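Drying Cloth Indoors Without Feeding the Mould

Apr 4, 2025

A load of washing leaves the machine holding a good deal of water, and all of it has to go somewhere. In a house with the windows shut it goes into the air, then on to whatever surface is coldest. In the older terraces of Risstead that surface is usually the corner of a north-facing bedroom, behind the wardrobe.

The amount depends on the spin. A faster spin takes out more water mechanically, and that costs far less than removing it with heat. Thick weaves hold on to more than thin ones at any speed. A waffle tea towel and a plain one of the same size will not dry together, and the seams and hems of both will lag behind the middle.

Evaporation needs three conditions: air that is not already full, some movement across the cloth, and a little warmth. Warmth is the one most households reach for first. It is also the dearest. A rack pushed up against a radiator dries the side facing the metal and blocks the heat meant for the room, so the boiler runs longer.
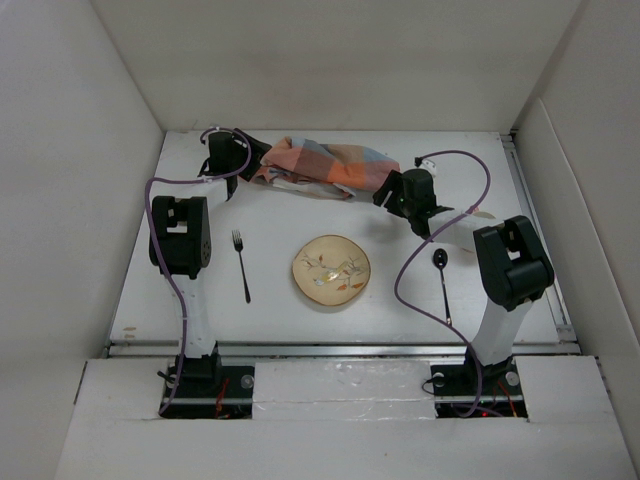

Spacing does more than heat. On a rack with 25 rails, filling every second rail usually shortens the drying time enough to make two smaller loads practical. Cloth folded double over a rail traps a layer of damp air between the halves. Hanging it by one edge avoids this, though it takes up more height than many flats have.

One household in Bukbridge kept a humidity log in its box room last November. With the door open to the landing, the reading climbed steadily and the load took 43 hours. With the door shut and a small dehumidifier running, a similar load was dry in 9. The machine, an Orketti compact model, stood on the floor with its outlet aimed along the rack – not up at it – and the tank was emptied once.

A dehumidifier also gives back, as heat, most of the electricity it uses. A cheap fan with a window open 8 centimetres is slower but adequate on a dry day. On a foggy one it achieves very little.

Racks themselves vary less than their prices suggest. The Gazi folding type has wide gaps and a low centre of gravity, but its coated rails chip at the hinges and can leave rust marks on pale cotton. Stainless rails cost more and avoid the problem.

Cloth should be put away only when the hems feel dry at room temperature. Warm fabric is hard to judge by hand, and a damp hem in a closed drawer will smell within a few days.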